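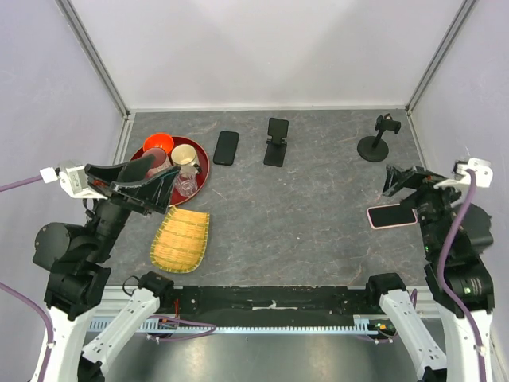

Round tray with drinkware and bowl, woven basket, two phones and two stands on the stone-patterned worktop.

About Levix

Levix supplies small household goods to rental apartments, guest rooms and staff kitchens. The company is based in Priltville and operates one warehouse, one packing room and one product testing room. Trays, tableware, baskets and device stands make up most of the catalog. Furniture, bedding and electrical appliances are not stocked.

History

The business began as the tableware department of Stergiou, a kitchen goods wholesaler. Stergiou sold cups and bowls by the case. Customers furnishing a single apartment needed much smaller quantities, and the department started to break cases and ship mixed orders. When the wholesale side closed, the mixed-order side continued under the Levix name. The catalog numbering still follows the old Stergiou system, in which the first digit gives the product family and the second gives the main material.

Product families

Family 1 covers serving trays. Round trays are offered with a raised rim in two diameters. Rectangular trays are offered with or without handles. A tray is specified by its usable inner surface, measured inside the rim at the base. The outer diameter is also listed for shelf planning.

Family 2 covers vessels: cups, mugs, bowls and drinking glasses. Each listing gives height, rim diameter, base diameter and overall width including any handle. Base diameter determines how many pieces stand flat on a tray. Overall width determines whether they can be picked up separately once they are there. A bowl with a wide rim and a narrow foot may stand correctly on the tray and still extend past its edge, and the listing states this where it applies to our own trays.

Family 3 covers woven baskets. Shapes include round, oval and scoop. Weave is hand finished by the supplier and dimensions vary between pieces, so baskets are listed with a tolerance. Stitched borders are checked along their full length on receipt.

Family 4 covers stands for phones and small tablets. There are two main types. Folding stands have a flat base, a hinge and a support plate. Post stands have a disc base and an angled post with a holder at the top. Folding stands take less drawer space. Post stands hold the device higher and need more clearance behind. Phones are not supplied.

The current catalog lists 91 items across the four families.

Layout testing

Most returns in the early years were caused by fit. The goods were sound but did not work together on the customer's counter. Items proposed for a common set are now placed together on a tabletop in the testing room before the set is approved.

A typical layout includes a tray of mixed vessels, a basket, a phone and at least one stand. The vessels are grouped closely, as they would be in a small kitchen. The following points are recorded:

Clearance between neighboring vessels at rim height.
Access to each handle with the other pieces in place.
Overhang of any piece beyond the tray rim.
Stability of the stand with and without a device.
Remaining clear surface in front of the set.

Colors are also reviewed at this stage. Sets are not required to match. A tray may carry a red cup, a cream mug and clear glass together, provided the pieces can be told apart easily. Guests sharing a kitchen tend to keep track of a cup by its color.

Sets that fail are revised and tested again, usually with a smaller bowl or a larger tray.

Packing

Vessels are wrapped individually and packed upright in divided cartons. Glasses are placed in the inner cells. Trays travel flat at the bottom of the carton with a card sheet above them. Baskets are packed last and are not used as containers for other goods, as pressure from inside deforms the weave. Folding stands ship closed. Post stands ship with the base detached where the design allows it.

The packing room handles up to 300 cartons in a working week. The busiest month is July, when many apartments change tenants.

Kallumow range

Kallumow is our own line of coordinated counter sets. It contains 20 sets, each consisting of a tray, vessels and one further item from family 3 or family 4. All components are also available separately under their normal catalog numbers, and a broken piece can be replaced without reordering the set. Discontinued components remain in stock as spares until the remaining quantity is sold.

Orders and service

Orders are accepted from businesses and from private customers on the same terms. There is no minimum quantity. Orders received before 2 p.m. are passed to the packing room the same day.

Damage should be reported with the catalog number and the carton label number. Basket dimensions within the stated tolerance are not treated as a defect. Dimension sheets for all current items can be requested from the Priltville office, and sheets for older Stergiou stock are available where records have been kept.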